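4.2 Clearance and contact rules for wrist-view work

The handling rules used at the Wodmont site treat the wrist camera as the primary record of each insertion. Before the arm enters a part with a raised rim, the operator confirms that the rim, the lowest point of the tool, and the inner surface are visible together in the wrist view. If any of the three is missing, the approach is restarted from the standoff pose. Rule 6 also requires that scratches and debris on the rim be logged before first contact, so that older marks are not charged to the current run. Over the trial period the rules were applied to 2,413 approaches, of which 135 were restarted under the visibility check.
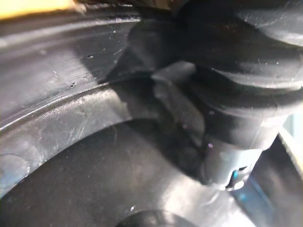 Figure 3. Wrist view with the ribbed black gripper part and metal cylinder reaching into the space inside a curved black plastic rim. Fine scratches and pale specks on the rim are items to be logged under Rule 6.

Saoirse Ó Súilleabháin objected in review that the visibility check says nothing about depth. "A tool can be in full view and still be a hair from the wall," she wrote, and she asked that the rule state a minimum gap in place of a list of things to be seen. Her second point was that glossy black parts give the operator bright bands that are easily read as edges.

We accept the first point in part. A fixed gap was tested on the Pelkonen cell, where the wrist pose was known well enough to enforce it in software. On cells without a calibrated wrist pose the gap cannot be verified, and the visibility check remains the only rule that an operator can apply at the console. The revised text therefore sets the gap as mandatory for calibrated cells and keeps the check for all others.

On the second point, Rule 8 now calls for a second view from a shifted pose whenever the rim edge is judged from a highlight alone. Speed stays at the reduced setting between the two views. Of the 300 approaches reviewed after this change, none was released on a single view under that condition.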